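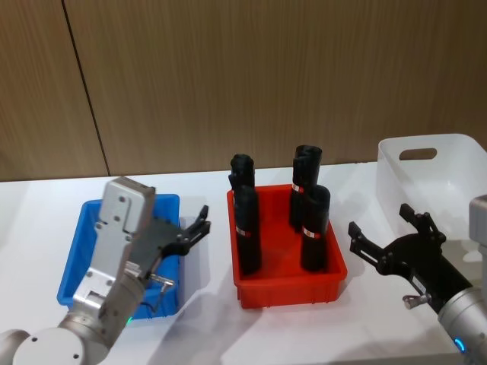 La collecte de démonstrations, dans le petit monde de la robotique, c'est tout ce travail patient par lequel on fournit à un système d'apprentissage des exemples de gestes réussis (et parfois ratés, j'y reviens). Je tiens la rubrique « manipulation » de cette encyclopédie depuis octobre et c'est l'article qu'on me réclame le plus, alors allons-y ! Le principe est simple à dire : un système à qui l'on ne donne aucune règle écrite doit retrouver le geste à partir d'enregistrements. Chaque enregistrement s'appelle un épisode. Pour les tâches de rangement, j'aime beaucoup les montages dépouillés, avec deux bras, une table blanche, un bac bleu, un bac rouge et un panier blanc translucide, parce qu'on sait tout de suite nommer le départ et l'arrivée d'un objet. Les couleurs bien tranchées aident aussi la personne qui relit les épisodes après coup, et croyez-moi, elle en a besoin.

Origine du terme
On disait autrefois « programmation par démonstration », et l'expression survit dans pas mal de manuels. Chez Plultham, où j'ai appris le métier, on parlait tout bonnement de « prises », comme au cinéma. Le mot épisode vient plutôt de l'apprentissage par renforcement et il a fini par s'imposer, même chez les gens qui n'en font pas.

Déroulement d'une séance
On place les objets, on lance l'enregistrement, on exécute la tâche, on arrête, on remet tout en place. Puis on recommence - longtemps. Le jeu de données Proklow, que je cite souvent, compte 3000 épisodes pour une seule famille de tâches, et la première version n'en avait que 246 ! Entre les deux, on a surtout appris à varier les positions de départ. Un bac toujours posé au même endroit donne un système qui vise l'endroit et se moque du bac.

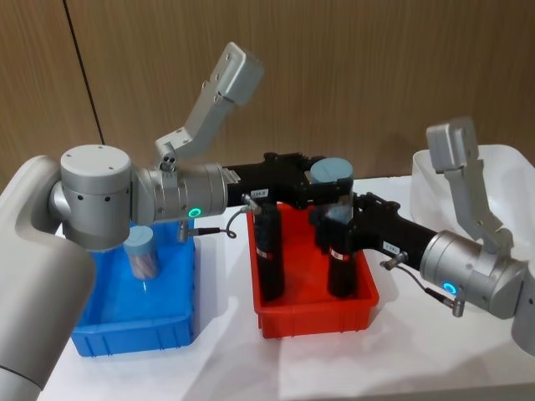

Deux bras au-dessus du bac rouge, avec un gobelet transparent à couvercle bleu clair.

Les objets transparents méritent un paragraphe à eux seuls. Un gobelet laisse voir ce qu'il y a derrière, il attrape les reflets, et les capteurs de profondeur le mesurent souvent mal. Un couvercle de couleur donne un repère bien utile, mais gare à l'excès de confiance : changez de couvercle et le système peut se retrouver perdu. Le travail à deux bras ajoute sa propre difficulté, puisque les pinces se masquent l'une l'autre au moment le plus intéressant.

Tri et annotation
Dans le protocole Awad, chaque épisode reçoit une note et une phrase de consigne. Lors de ma dernière campagne, j'ai écarté environ 73 épisodes, presque tous pour des hésitations trop longues. Les échecs suivis d'une reprise, je les garde (mes collègues ne sont pas tous d'accord).

Voir aussi
Téléopération ; Apprentissage par imitation ; Format Grostetti

Dernière mise à jour : 2024-02-17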